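Sitdale Robotics Laboratory

Press release
For immediate use

Two-arm brick sorting: new labelling method cuts the number of demonstrations needed

The Sitdale Robotics Laboratory today publishes the results of Passka, a method for training a pair of robot arms to sort small parts by colour from a limited set of human demonstrations. In tests on toy building bricks, a control policy trained with Passka on 1000 demonstrations matched the sorting accuracy of a standard policy trained on 4000. The report, the training code and the full set of 2281 recorded test trials are available from the laboratory's website.

Background

Most current methods for teaching manipulation tasks rely on imitation. An operator guides the arms through a task many times, the camera images and joint positions are stored, and a neural network is trained to reproduce the operator's actions. The results can be good, but the recording is slow. It also tends to produce uneven data. Operators prefer certain arms, certain approach angles and certain bricks, and the trained policy picks up these preferences along with the task.

The problem grows when two arms share one work surface. A brick near the middle can be reached by either side. If the demonstrations contain both choices without any marker to tell them apart, the policy may average between them and hesitate, or send both arms to the same brick.

Passka deals with this at the labelling stage. Each demonstration is divided into short segments, from the moment an arm leaves its rest position to the moment its gripper opens over a bin. Every segment then receives three labels: the arm used, the target bin and the order in which the brick was chosen. The policy is trained to predict the labels first and the motion second. At run time it commits to a label before moving and holds it until the segment ends, unless the grasp is lost.

Test set-up

All trials were carried out on a single table with an arm at each side. Bricks were spread by hand over the wooden surface between the bins. Start positions were not marked or measured, and bricks were allowed to lie on their sides or with their studs down.
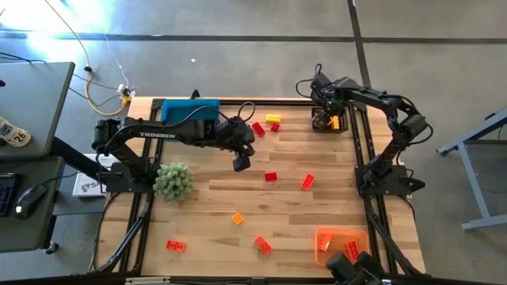

Each trial ended when no loose bricks remained on the table or when the time limit was reached. A brick counted as correctly sorted only if it came to rest fully inside the right bin. Bricks that were dropped on the rim, pushed off the table or placed in a bin of the wrong colour group were logged as separate kinds of error, and the report gives a table for each.

The lighting in the room was left as it was. Reflections from glossy brick surfaces are a known source of colour errors, and the team chose to keep them in the data. Orange and red bricks under strong light were the pair most often confused by both the standard policy and Passka.

Results

The main comparison was between the standard policy, trained on 4000 demonstrations, and Passka, trained on 1000 drawn from the same pool. The two reached the same sorting accuracy within the margin of error given in the report. When the standard policy was limited to the same 1000 demonstrations, its accuracy fell sharply, mostly through repeated failed grasps near the middle of the table.

Cases in which both arms moved towards one brick were logged separately. These were frequent with the standard policy at either training size. With Passka they occurred in 9 of the 2281 trials. All of them followed a lost grasp, when the label had been released and both arms were free to choose again.

Sorting was not faster. Passka waits for a label to be settled before it starts a movement, and the pause adds to the length of each trial. The laboratory considers this acceptable for the present purpose but notes that it would matter on a production line.

"The saving is in the recording time, which is where most of our staff hours go," said Delali Abubakari, lead author of the report. "The labels take a few seconds per segment and can be checked by a second person. We have not changed the network in any way that would stop another group from using their own. Anyone with segmented data should be able to repeat the comparison."

Camera placement

A second part of the study looked at which camera views the policy depends on. Policies were trained with the fixed view of the table alone, with the wrist views alone, and with both. The fixed view was enough for choosing an arm and a bin. It was poor for the grasp itself, where the gripper often hides the brick. The wrist view gave the opposite result – good grasps, but frequent mistakes about which bricks were still left on the table.

The wrist view was also useful at the point of release. Bricks already in a bin change the height at which the next one should be let go, and a policy without that view tended to release too high.
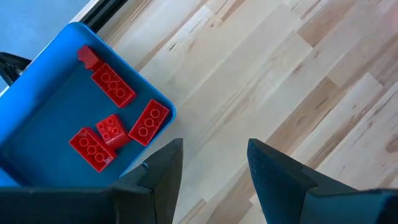 Wrist camera view of the blue bin with red pieces inside and the gripper fingers open.

The released policy uses both views. The report includes results for each combination, along with the failure logs.

Limits of the work

The laboratory draws attention to the following points.

The tests used one table, one type of arm and one family of parts. The bricks are rigid and light, and the method has not been tried on soft or heavy objects.

The segment boundaries were set by a simple rule based on gripper opening. Tasks in which an object is passed from one arm to the other do not fit this rule, and such transfers were left out of the study.

The labels were added by people who knew the aim of the project. A blind check of part of the data was carried out and is described in the appendix, but a fully independent labelling has yet to be done.

Next steps

Work on transfers between arms will begin in March under the project name Lorkon. It will use the same table and a revised segment rule. Adjei, the laboratory's tool for viewing and labelling recordings, will be released at the same time together with a short user guide.

Availability

The Passka report, code and trial data can be downloaded free of charge for research use. Requests for the raw demonstration recordings should be sent in writing, stating the intended use and the storage available.

Press contact

Press Office, Sitdale Robotics Laboratory
Technical questions will be passed to Delali Abubakari.

Ends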